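Gripper testers wanted, paid, bring patience

Lamptey is looking for six people to help us compare two sets of finger pads on our hand-held grippers. The work is folding clothes on a bed, over and over, with a tool in each hand. If you have ever been told you fold badly, please apply anyway. We need the full range.

So far we have 2,969 recorded folds, and 1,654 of them were done by Iraklis Kokkinos, who would like his evenings back.

What you would do

Pick up shirts, sheets and towels using the grippers only. Swap pads halfway through (the Peltora set is stiffer, the Lumasel set is grippier and sulks in dust). Fill in a short form after each round, and be rude about the pads if they deserve it - Fabian Rainer designed them and has been warned.

What we offer

Shifts of roughly 13 rounds with proper breaks, travel paid within Pondgate, and tea. The hourly rate is in the information pack. We start in December.

What you need

Two working hands, no current wrist or shoulder trouble, and a bed at home you don't mind us seeing. Left-handers are especially welcome, as our lot are all stubbornly right-handed. No engineering background required; it mostly leads to arguments.

Checked cloth on a checked sheet is the round people complain about most, and you will get plenty of it.
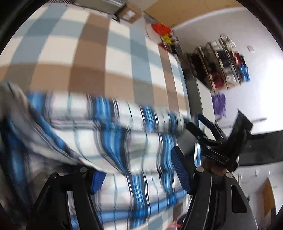
How to apply

Send a few lines about yourself to Yaa Akpalu at the Pondgate office. A CV is optional and will be read only by Thư Huỳnh, who enjoys them.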